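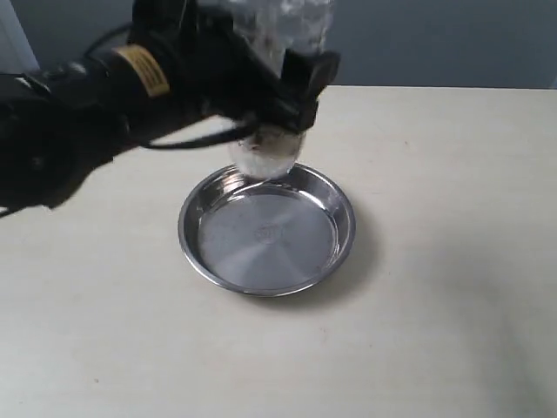

Bottle handling at the Onstead test bench, with the gripper holding a clear plastic bottle over a steel dish.

Visit to the Thoroddsen handling lab, Onstead, September 2021

Four of us went from Plurkov to see how Thoroddsen writes and applies its cell rules before we revise our own. Brynhildur Juhl led the tour. Sille Gunnlaugsson answered questions on risk assessment.

The lab works from a single document, Kondel, now at issue 7. It sits beneath the published robot safety standards and covers only what happens on the bench. Each task has its own sheet with the payload, grip force limit, approach speed and permitted height over the work surface. If the object changes, the sheet is withdrawn and the task assessed again. A bottle of a different wall thickness counts as a change.

Thin plastic gets a section to itself. Grip force is set on the weakest sample available, and creased bottles are kept in the test set. Only the target item may be on the table during a run. Loose cable at the wrist must be checked through the full range of motion before the speed limit is raised.

Two people sign for any change to a limit, and neither may be the operator. Auður Hjaltested showed us the log, which stood at entry 2152. Entries give the old value, the new value and the reason. Gripper pads are replaced at 4000 cycles whatever their condition.

We asked about stops caused by a dropped object. The rule is to leave the item where it lies, record the arm position and restart from home. Clearing the table by hand with the arm powered is treated as a reportable event.

Open points for us: the pad interval, which looks short for our loads, and whether our log can hold old values. Ingvar Baldursdóttir will request the blank task sheet.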